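Urkgate Surgeons' Society: your membership questions

Hello, and thank you for stopping by! These are the things people ask us most, and if yours is missing, do write to Elin Lloyd in the office, who is always glad to hear from you.

Who can join?

Any surgeon working in the region, and that very much includes those of you in the smaller hospitals. We have 596 members at present, from every branch of surgery, and trainees are welcome from their first year.

I'm the only surgeon for miles. Is it worth my while?

We do hope so! Our evening case talks can all be joined from home (they start at 7.30, and people often eat their supper while they listen, so please don't feel you have to be smart). You can also ask to be paired with a colleague at a larger hospital for a friendly word when a case is worrying you.

Fruit, tea and coffee are put out at the meetings we hold in person, and lunch is included on the study day in March.
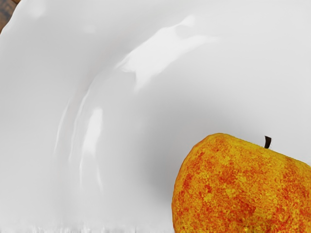

Do smaller branches get a vote?

Yes. A branch needs five paid-up members to send someone to the council, and that person's vote counts the same as anyone else's. If you are one or two short, Meinir Bellis can help you join up with a neighbouring branch for the time being.

How do I renew?

Fill in the short form we post out each winter, or ring us any weekday before 4pm. On Friday the phones close at noon.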